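DRISDEN — The spare room at the top of Hrefna Arnardóttir's house has had four jobs in nine years. It was a nursery, then a sewing room, then storage. Since November it has been an office, and on a Tuesday morning she was still deciding what could stay in it.

The room measures 240 centimeters across at its widest point. Arnardóttir spent 600 kronur on a secondhand chair and nothing on anything else.

"I kept buying boxes to put things in," she said. "Then I had boxes."

Her neighbor, Troels Thoroddsen, rents a smaller place on the next street and works from home three days a week. He cleans on Fridays before lunch, starting with the desk and finishing with the floor. Cables are his main complaint. He ties the ones he uses and puts the rest in a bag by the door, and if he hasn't opened the bag in a month he takes it to the recycling point in Hafstein.

Both of them said the floor is the hardest part to keep clear. Shoes come off and stay where they land, and a wastebasket gets knocked over and isn't picked up until evening.
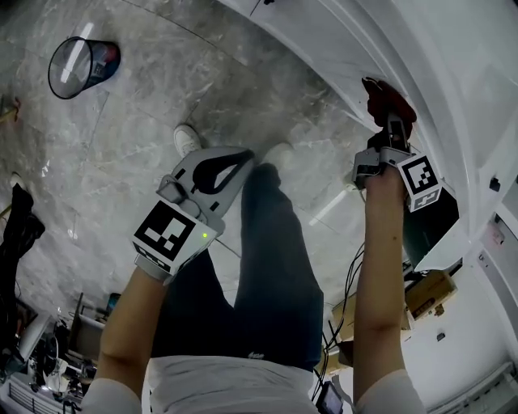

Arnardóttir now leaves her shoes on a mat in the hall and empties the basket every night. The sewing machine is going to her sister in the spring.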